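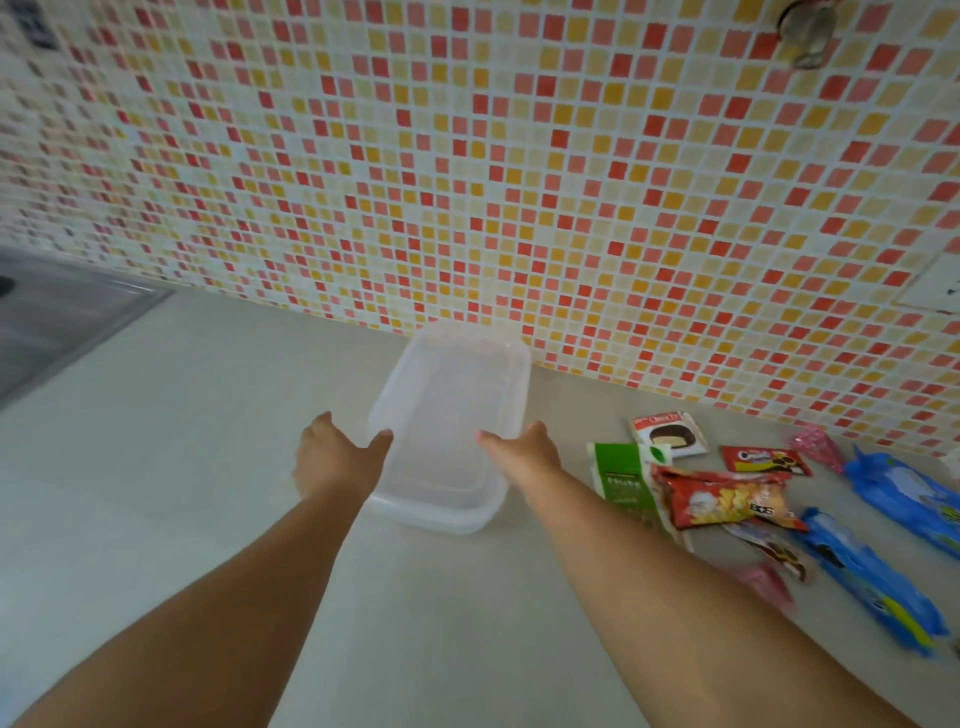
Corkport shared kitchen, users meeting
26 February 2026, upstairs table

Present: Walter Villca (chair), Dilek Gezer, Morven Dunbar, Jozef Hendriks
Apologies: Kiều Hầu (sent comments by email, read out under 3)
Notes: Morven

1. Last minutes
Agreed. One correction, the fridge shelf labels were Jozef's job, not Dilek's. Jozef says done. Dilek says half done. Left open.

2. Snack counter
Long talk. Wrapped snacks keep ending up loose on the counter by the tiled wall and by afternoon there's no space to put a chopping board down. Dilek wants everything in open plastic boxes, no lids, so people can see what's there and put stuff back. Walter would prefer lids. Jozef pointed out the lids from November all went missing within a couple weeks so why buy more.
Vote: no lids, 3 to 1.
Boxes to go against the wall, short end to the tiles. Anything that won't fit goes in the tall cupboard, not on top of the microwave.
Morven asked if sweet and salty should be seperate. Yes, if there are enough boxes. Chocolate things away from the kettle end please.

3. Which boxes
Dilek priced two kinds. Plakix, frosted, rounded corners, stackable. Hudeck, clear, a bit deeper, costs more. Kiều's email: get the frosted ones, clear ones look scratched in a month, and whatever we get please wash them before food goes in. Walter asked if wrapped food counts. Kiều's email did not cover this. Wash them anyway.
Agreed: 8 Plakix, out of the kitchen fund. Fund stands at 220 before this.
ACTION Dilek to order, keep the receipt this time.

4. Tiles
Grout behind the counter needs a proper clean. Morven tried baking soda on a small patch, will try again. No bleach near the food. Walter still thinks we should paint over the whole wall, no support for this, everyone else likes the reds and yellows. Dropped.
ACTION Morven, grout, before next meeting.

5. Restocking
Orlandini delivery is now every 2 weeks. Jozef will keep doing the order. Requests on the sheet inside the cupboard door, not by text, he is losing track of them. Dilek asked for more crackers and less candy. Walter asked for the opposite. Jozef to do a bit of both and see what's left over.
Dates to be checked when new stuff goes in, old to the front.
ACTION Jozef, new request sheet + pen on a string.

6. AOB
Dish towels: take them home and wash them, rota is on the fridge, Walter is up next.
Someone's blue mug still unclaimed. Goes to the thrift store at the end of the month.
Sink drips again. Walter to report it, last time it took 14 days to get an anwser so he'll phone instead.
Kiều asked by email if the bread knife was found. It was not.

Next meeting: same place, date to be set once Kiều is back. Dilek to chair.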